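El club de Ternwood se quedó con la mesa del fondo cuando empezó el curso, en septiembre. Nobuhle Fourie escribía los programas y Ward Meijer llevaba el cuaderno. Al robot lo llamaban Simon, por el nombre de la carpeta donde guardaban el código.

La prueba de la tela era la que más puntos daba en el concurso de Hasell. Había que coger la pieza por abajo, mantenerla derecha y no arrugar el ribete.
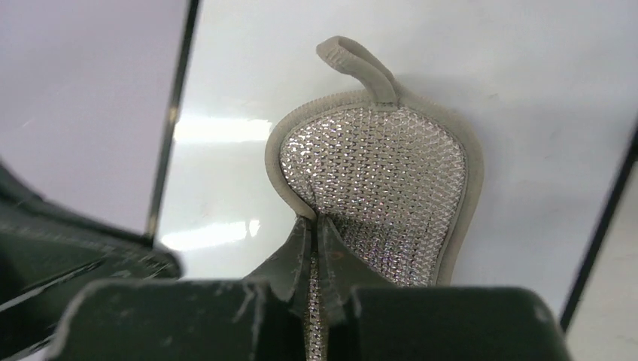

Nobuhle bajó la fuerza de cierre a 22 y pidió que repitieran. Ward anotó el intento 115 y se sentó otra vez. Llevaban allí desde la comida y a él le dolía la espalda.

—Si la soltamos más despacio, ganamos medio punto —dijo ella.

—O perdemos el tiempo.

Lo dejaron como estaba y pasaron a la segunda prueba, la de la lengüeta negra del panel. Las pinzas tenían que cerrarse por los dos lados a la vez. Ward leyó la norma en voz alta, aunque los dos se la sabían.
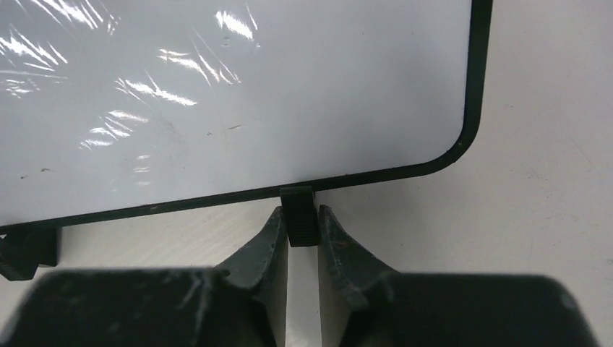
Hasell contestó por correo esa misma tarde que el reglamento no permitía cambiar de programa entre una prueba y otra. Nobuhle lo leyó de pie, con el abrigo puesto. Después se lo quitó y abrió la carpeta de Simon.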